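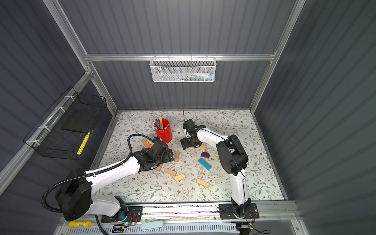
Two robot arms at work over a floral-print mat.

Undik Cider Days Returns to Cordeiro Market Hall in May

Tickets are now on sale for Undik Cider Days, the yearly gathering of small cider and perry makers held at Cordeiro Market Hall. The event runs for five days in May, with 23 producers pouring 95 ciders and perries by the glass. Food will be served at lunch and dinner each day.

The program was put together by Wajid Jatoi, who has run the event since it moved to the market hall. Makers were asked to send no more than five bottles each, and every cider on the list was tasted blind before it was accepted. First-time exhibitors get the stands nearest the main doors this year.

"We had a lot of requests for drier ciders and for more perry, so there is more of both," said Jatoi. "Some of these makers fill a few hundred bottles a year and sell all of them at the farm gate. Most people in town have never had the chance to try them."

A different group of makers will pour each day. The opening day is given over to single-variety ciders, made from one kind of apple. Day two covers perry and day three covers ciders aged in oak. Day four is for ciders made with added fruit, including quince, black currant and sour cherry. All 23 producers will be at their stands on the closing day, when bottles may also be bought to take home.

Galladov Kitchen is in charge of the food for the second year. The lunch menu has pork shoulder rolls, onion soup with a cheddar crust, smoked trout on rye and a warm lentil salad. Dinner is a set menu of four courses, each served with a small glass of cider picked by the maker on duty that night. Dinner seats 73 guests at shared tables and must be booked ahead. Vegetarian and gluten-free menus are available if requested at booking.

Jilus Orchard will give a grafting talk every afternoon at 3 p.m. in the side room. The talk is free with any ticket and lasts one hour. Those attending may take home a scion of an old local apple variety while supplies last. A tasting class for beginners starts at 5 p.m. and covers sweetness, tannin, acidity and the most common faults. Places in the class are limited and are given out at the information desk from noon.

Day tickets include a tasting glass and six tokens. One token buys a small pour of most ciders, and a few of the rarer bottles cost two. Extra tokens are sold at the bar by the main doors. Tokens left over from one day may be used on any other day of the event but cannot be exchanged for cash. A five-day pass is also available and includes entry to the hall one hour before general opening. Only 300 passes will be sold.

The hall opens at noon and last pours are at 9:30 p.m. Guests must be 21 or older to taste and should bring photo ID. Children are welcome until 6 p.m. with an adult. Dogs are not allowed inside the hall but may be brought to the courtyard. Parking behind the hall is reserved for exhibitors during the event, and visitors are asked to use the lot on the north side of the square.

Day tickets, passes and dinner bookings are available through the market hall box office. The full cider list will be posted one week before opening.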